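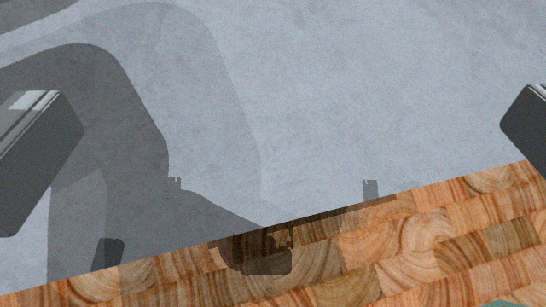
New floors coming to the old Lurico building

Big news for our corner of Prellow Street! The sidewalk shed is up at number 681, and the permit on the fence lists a two-story addition plus a new storefront. Owner Kristaps Vītola told us the brick front stays – hooray!

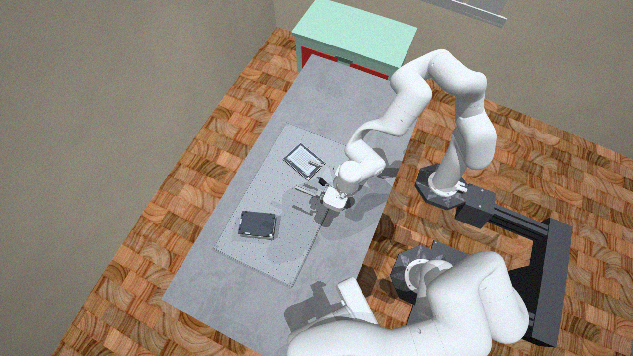
Pärn, the bakery next door, is staying open through all of it, Wednesday late hours included. The upper floors are meant for small workshops, with long tables and room for equipment on top. The biggest unit is 1023 square feet, and we can't wait to peek inside. Work starts in April.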